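**Ticket:** gear assembly, teleop demos — large gear releases late at insertion
**Site:** Daltbridge, cell 2
**Opened by:** Belmiro Arruda
**Status:** monitoring

**Symptom**

During remote-control demonstrations of the gear task, the follower gripper lags the leader on opening. The operator releases, the follower holds, and the gear gets dragged off the post on retract. Closing is unaffected. The policy trained on the December set has learned the same drag, so the fault is in the recorded data as well as the live session.

**Setup**

Two arms, fixture plate on grey cloth, bevel and spur gears. Leader handles are the Pletetti pair, logging through Drudel. 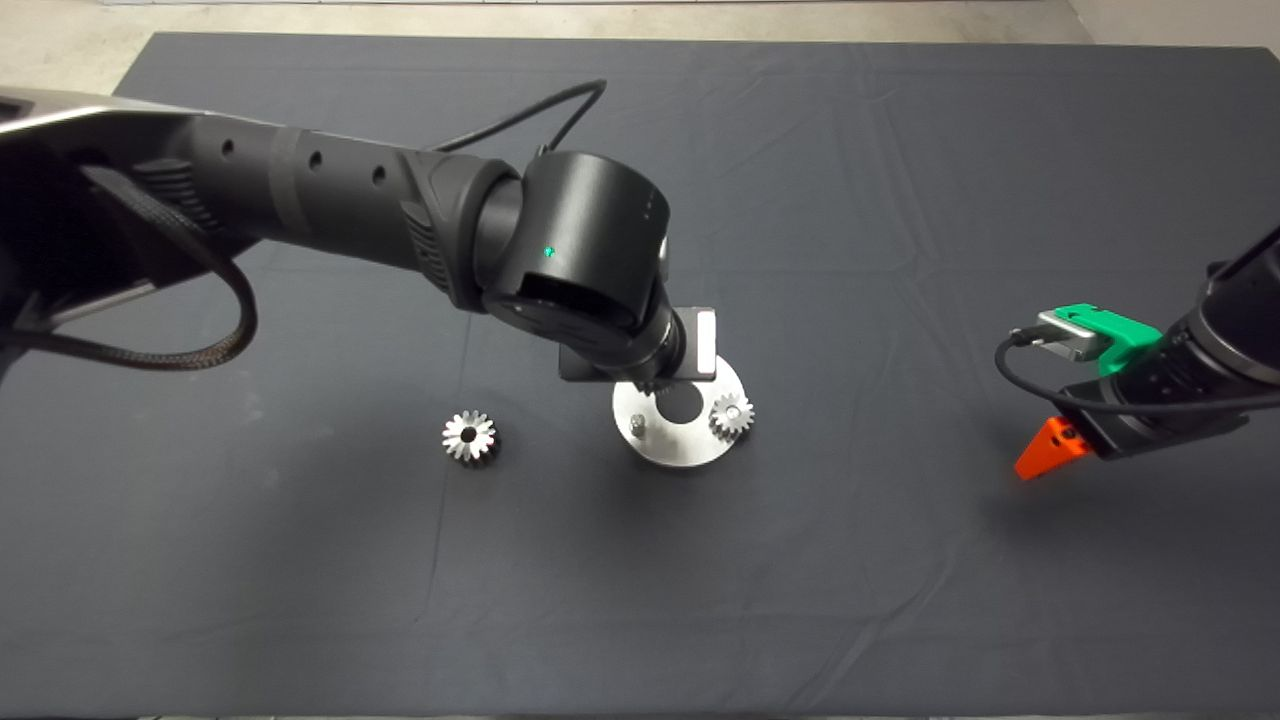 The leader streams at its normal rate and the joint positions track properly. Only the gripper channel is late, which rules out the network link and the arm controllers.

**Log**

10:20 — Restarted Drudel. No change.

10:45 — Swapped left and right leader handles. Fault stays with the follower side, so the handles are cleared.

11:30 — Found the gripper command passing through a smoothing filter left over from the Meireles config. Window set to 10 samples. Reduced to 2. Lag on opening mostly gone.

13:15 — Repeated with the large spur gear. Slight stick remains at release. Suspect the finger pads gripping between the teeth.

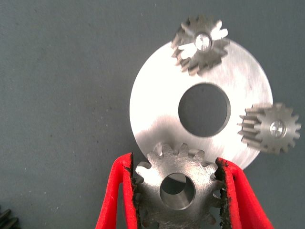 Can the December demos be kept if the gripper channel is shifted in time?

Only the approach and grasp segments. The operators slowed down to compensate for the late release, and a time shift won't take that behaviour out of the arm motion.

14:40 — Cut the affected episodes at grasp and tagged them in Drudel. Re-recorded 8 insertions by remote control with the new filter setting. No drag on retract.

15:10 — Tried hand guiding for the final seating move as a comparison. Wrist view is less useful here, as the person guiding the arm can get between the camera and the work.

15:35 — Checked finger pads from the wrist camera with the arm off the work surface.
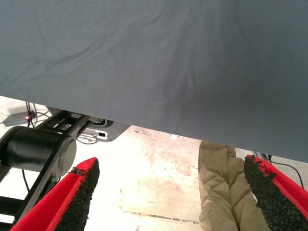 *Wrist camera, red fingers: black grip pads on both sides, wear at the upper edges.*

**Actions**

- Keep the filter window at 2 and lock it in the cell config.
- Replace both pads before the next recording block.
- Re-record insertion by remote control. Hand guiding stays out of this dataset.
- Retrain once the new episodes are labelled. Leave the ticket open until then.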